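15th April
Seltdale washroom, end stall. Cleaning and restock notes.

Continuing the stall routine from the Dernholm list. Order for now: paper off the floor, can, bowl, seat, then the roll. The paper stays the slow part. Once a long length is off the roll it drapes everywhere, and the embossed rows crease before they tear. Left 30 minutes on the sheet for this stall.
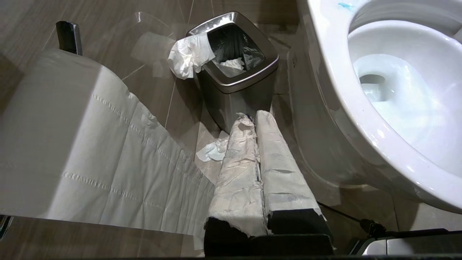
Roll with a long sheet out, loose tissue on the floor by the can.

Can is the small stainless one with a black liner. Tissue hangs over the rim, so the liner has to be gathered from outside the rim – pulling from the middle spills it. Liners are item 109 on the Issahaku order and we are down to 2 packs.

Seat needs its own line on the list. Blue-green streaks near the hinges, could be the Clinum gel, not checked. Try plain water and a cloth before anything stronger.

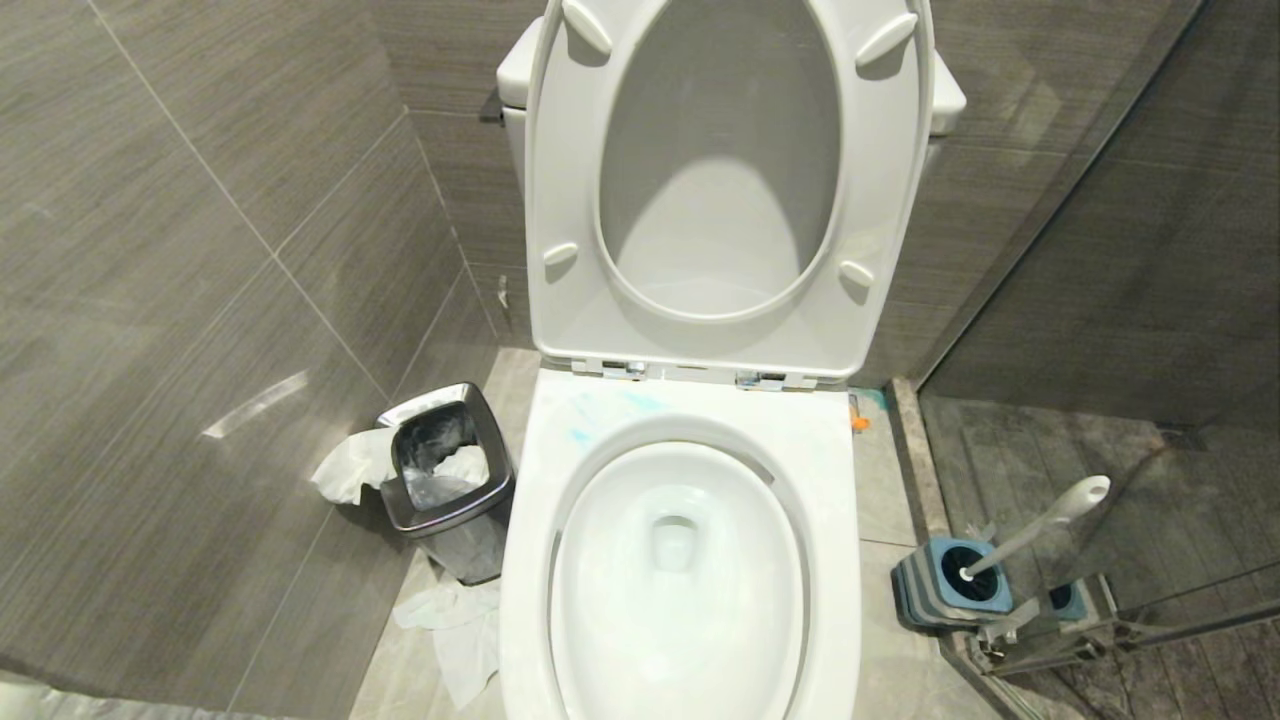

Lid up, seat down. Streaks at the back of the seat, can in the corner.

To do: add "wipe behind hinges" to the list, reorder liners, ask whether the June order can include a stiffer roll.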